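Home Stories Poems Submit Archive

The Saturday Cup
by Man-lok Mak, November
Last updated: Saturday

My aunt left me her share of the café in Pallham, and with it a drawer full of lids that didn't fit anything. I mean hundreds! I spent my first evening there trying them one after another on the cups from the stockroom, which came from Grenden in sleeves of 56, and every lid either fell straight in or pinged off across the floor.

"They're for the old cups," said Mrs Godoy, who had been wiping the same bit of counter for ten minutes. "The Gedero ones. Your aunt liked the Gedero ones."

"So where are they?"

"Gone. She gave the last one to the man on the 106 bus."

I waited for the rest of it, but she'd moved on to the milk jugs. I asked again on the Monday, and again when we did the till and came out 11 pence over, and all I ever got was that he took two sugars and always brought his own spoon (who does that?). So I started riding the 106 after closing, up to the depot and back, with a lid in my coat pocket. I felt a proper idiot. The driver began saying goodnight to me by name.

I've gone over what I'd say to him so often that it's turned into a sort of song. Hello, you knew my aunt, I think this belongs to you. Then I'd hand over the lid and he'd either laugh or get off at the next stop. Mrs Godoy says I should leave a cup out for him, a plain white paper one, no lid, close by the left-hand edge of a black table where a person could reach it without asking, and then stop fussing and put the kettle on.
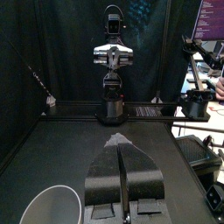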